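FOR IMMEDIATE RELEASE
12/20/23

Conum Opens Orders for Saber Hand-Held Gripper Kit

ALLDALE -- Conum today opened orders for Saber, a hand-held gripper kit for recording household tasks that robot arms can later be trained on. The kit is sold to research labs, appliance makers and companies developing robots for the home. Shipping begins in August.

A Saber operator holds the gripper by hand and uses it to do an ordinary job, such as clearing a table or putting away dishes. A camera on the tool records the work from the gripper's point of view. The recordings are saved with the opening width of the fingers and the path of the tool, and can be exported in the formats used by most training software.

The base kit costs $2,744. It includes one gripper, a camera mount, 3 sets of replacement finger pads, a charger, a carrying case and a one-year license for Fakov, Conum's recording and review software. Labs that order two or more kits get a shared Fakov workspace at no added charge.

"Our customers were renting time on a full robot arm to collect a few hours of data," said Hajar Ait Ali, product manager for Saber. "They had to bring the dishes to the robot. We wanted them to be able to take the tool to the kitchen, set it on the counter and start."

Conum tested the kit in 19 homes before opening orders. Operators were asked to work with the dishes, tables and lighting already there. Tableware made up a large part of the test work. Bowls and plates are hard for two-finger grippers: the rims are thin, the glaze is slick and the walls curve. Saber takes a bowl by its wall, with one finger pad on the outside and the other on the inside.

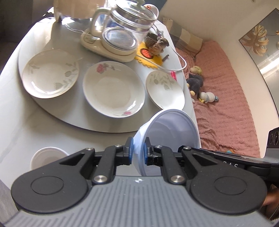

Asmaa Erraji said the pads were the first thing she asked about, having worn through those on an earlier tool in a matter of weeks. She said she would still like a softer grade for thin porcelain, and that she had told Conum so. Swapping a set took her less time than she had planned for, and she did not need to recalibrate afterward.

Conum said a softer pad is in development and will be sold separately. It will fit all kits already delivered.

Changes made after the home tests include a lighter trigger spring, a longer strap for the carrying case and a louder tone when recording starts and stops. The Fakov software now flags clips in which the fingers are blocked from view for most of a task, so that operators can repeat the task before they leave the home.

"Glossy dishes and bright windows gave us the most trouble," said Said El Khatib, who leads software development at Conum. "Reflections can confuse position tracking. We changed how Fakov handles them, and it now warns the operator when tracking is weak. It does not fix every clip. Some have to be done again."

The kit is not rated for use under running water or near open flame. Conum advises against lifting filled containers of hot liquid with the gripper. Full limits are listed in the user manual, which can be requested before purchase.

Training for new operators is done online and is included in the price. On-site training is available in the Alldale area for a fee. Repairs are handled at the Conum workshop, and a loaner gripper is provided while a unit is being serviced under warranty.

The first production run is limited to 100 kits. Orders will be filled in the order received, and a deposit is required. Buyers may cancel for a full refund until their kit ships.

About Conum
Conum designs and builds hand tools and software for robot training. The company is based in Alldale and also makes mounts, finger pads and cases for other grippers.

Media contact: Zineb Hegazy, Conum Communications
Sales and deposits: Ayman Nasr, Conum Orders Desk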